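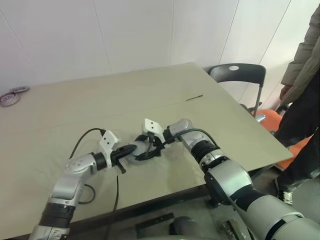

# Tape Week at the Brinness workroom

Every fall we turn out the supply shelves, and every fall I end up happiest with the tape. I can't help it! Paint gets all the glory in a shared workroom, but tape is what holds up the stage flats, closes the boxes, marks the floor and keeps somebody's chair leg going for one more season. So this year tape got its own page.

The gallery has only the one picture so far, at the top. The rest of this page is my notes on what we keep, where it goes and how we like to look after it. More pictures will go up as the shelves get finished.

## The wide gray roll

The dark gray one in the middle of the table is my favorite kind of roll to have out: wide, chunky, with that lighter core showing on the inside. I love a wide tape. You get so much done with one strip, and it tears across with a sound I'd know anywhere.

We go through more gray than any other color in the building. It disappears nicely against a concrete floor, it doesn't shout when it's holding a cable down during a show, and it covers up the bottom edge of a scuffed flat well enough that the back row never knows. If you're new here and you want to make yourself useful, learn where the gray lives (second shelf, left side, under the clamps) and put it back there.

## The pair in the corner

Over in the far left corner are two more rolls, one lying partly on the other, with pink or reddish labels. I have a soft spot for a bright label. You can find it from across the room when your hands are full — and in a workroom your hands are always full.

Stacking is a good habit, by the way. Rolls kept flat stay round. Rolls stood on edge in a warm cupboard all of July get a flat spot, and then they thump every time you pull a length off. We lost most of a box that way before the Prullari shelving went in. Now everything lies flat on a shelf with a lip, and I haven't heard a thump in months.

## The big table

I could write a whole page about a big pale tabletop. The beige-gray surface has its smudges and scuffs, and there's a long faint line running across it that I've grown very fond of. A pale top is wonderful for sorting because dark things show up right away: the gray roll, of course, and that thin dark stick lying off to the right of it.

Some people would like every table in the place sanded and sealed. I say leave the scuffs alone. A table you're afraid to mark is a table you end up working beside, on the floor, with your knees complaining.

For sticky patches, we use a little warm soapy water first and a plastic scraper second. Citrus cleaner is in the blue tub if you really need it, but test a corner and wipe it off again, or the next person's drawing will smell like oranges.

## What the shelves hold now

The full count was finished on Sat 30 September, and it made me so happy to see it all written down in one place:

- 26 wide rolls, mostly gray, a few black
- 9 rolls of low-tack for painted walls
- 4 rolls of double-sided, kept in the drawer away from the dust
- a shoebox of part rolls, free to anyone who asks

Add up the lengths on the wrappers and the wide stuff alone comes to about 2,600 feet. I'd like to say that will last until spring, but the Harawira hall show is coming and they have a very large floor to mark out.

## Checking a roll before it goes back

We look every roll over before shelving it, and I find this part strangely relaxing. Get your fingers into the core and turn the roll while you hold the rim. A good core feels stiff all the way around. A soft one has usually been damp at some point, and it's better in the shoebox than on the shelf, where somebody will grab it in a hurry.

Then the edges. Run a thumb around both sides and feel for grit. If there's sawdust stuck on, a dab with a scrap of the same tape picks most of it up (my favorite trick of the whole week, and it costs two inches).

Last, find the end and fold it under to make a tab. Please, please make the tab! I've spent whole minutes of my life going around a roll with a fingernail, and so have you.

## Storing the odd ones

Old masking tape that has gone brittle doesn't go back on a shelf at all. It splits into ribbons and makes people cross. We used to hang on to it out of guilt, until the crew over at Morkmont told us they wind theirs onto wire for making puppet frames, where it only has to hold once. Ours goes in a paper bag by the door now, and they pick it up when they're passing.

Colored tape gets sorted by width first and color second. I fought for color first and lost, and I'll admit the shelf looks terrific anyway — a row of skinny ones, then the inch-wide ones, then the big fat rolls at the end.

## Coming up on this page

String and cord are next, then the clamps, then the drawer of hinges that I've been looking forward to since last year. There's a whole tray of brass ones in there under the felt. If you have a good picture of your own supply shelf, bring it along on a work evening and we'll find a place for it here. Tidy or messy, I want to see them all!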